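3. Demonstration Collection

3.1 Demonstration modes

Demonstrations were recorded in two modes. In the first, kinesthetic guidance, the operator takes hold of the arm and moves it through the task while the controller compensates for gravity. In the second, remote control, the operator sits at a separate station and moves a hand controller whose displacement is mapped to the tool at reduced scale. Both modes write the same record: joint positions, tool pose, finger opening and images from a fixed camera. The comparison in Section 5 therefore depends only on how the motion was produced.

The corpus holds 900 demonstrations in total, of which 400 were given by hand and the rest by remote control. Nine of them were removed before training because the camera stream and the joint record could not be aligned, leaving 891. No demonstration was removed for being slow or awkward. Pauses, regrasps and corrections were kept as recorded, and the segmentation procedure of Section 4 has to deal with them.

3.2 Operators and instruction

All operators worked at the Treltmont laboratory and had completed the standard safety course for the arm. Each received a short written instruction for the task and was allowed three unrecorded attempts in each mode. The instruction gave the goal and the permitted contact surfaces but left the path open. We considered prescribing an approach direction, as was done in the earlier Lavlow trials, and decided against it. Operators given a fixed direction tended to hesitate just before contact — an effect that the trained policy then reproduced.

Operators alternated between modes in blocks. Half began with kinesthetic guidance and half with remote control, so that practice with the objects would not favor either mode.

3.3 Workspace and objects

The arm is bolted to a slotted aluminum table through a metal mounting plate. A marble-patterned board placed over the slots provides the main work surface. It is set diagonally, which gives the arm a longer reach along the board than a square placement would. The teach pendant stays within reach of the person supervising the session in both modes.

Objects were drawn from the Wolura household set and include both rigid and soft items. Soft items are of particular interest here. A cloth gives little resistance to the fingers, and an operator guiding the arm by hand can feel the board through the tool only after the cloth has already been pressed flat. In remote control this contact cannot be felt at all, and the operator depends on sight. Thin fabric attached to a stiff member, such as a flag on its pole, combines both difficulties: the pole may be grasped as a rigid body, but the cloth drags behind it and may catch on the table slots.

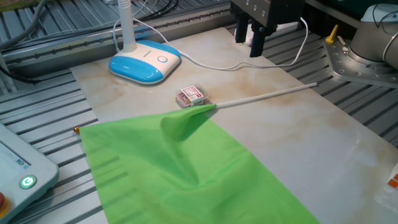
Figure 1. Workspace with a lime-green fabric flag on a white plastic pole, a small clear box and a desk lamp on the board. The gripper is at the rear.

Object positions were varied between demonstrations within limits set by the reach of the arm. Cloth was laid out by hand and was not smoothed to a standard shape, so folds and overhang differ from one recording to the next. Items that were not part of the instructed task could remain on the board, and the policy receives no label that separates them from the target.

3.4 Recording and storage

Recording starts when the supervisor releases the arm and stops on a spoken signal from the operator. Joint data and images carry separate time stamps, which are matched after the session by the method of the Trajkovski toolkit. Where two images are equally close to a joint sample, the earlier one is used. Finger opening is stored as an integer from 0 to 999, with the upper value corresponding to fully open fingers, and is rescaled before training.

The recording software was revised once, in June, to correct a fault in the remote control log that repeated the last tool pose when the connection dropped. Affected segments were marked and are treated as missing in all results reported below.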